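Four months since Hernwood put robots on our home-cleaning crews. I've been on crews since November before last, so a few notes.

The arms get the picking up off floors. Shoes, mostly. Kitchens are still ours.

Pay didn't drop. The route did change — three homes a day became four, and the fourth is where my back notices.

Celina Jasińska runs our schedule now. She used to clean with us. She says 10 of us asked for kitchens only. I was one.

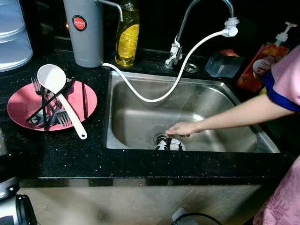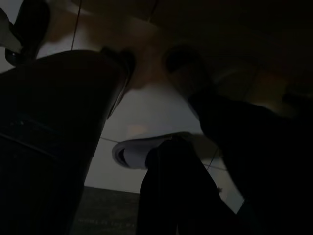 Sink drain by hand in the first, white slipper at the gripper in the second.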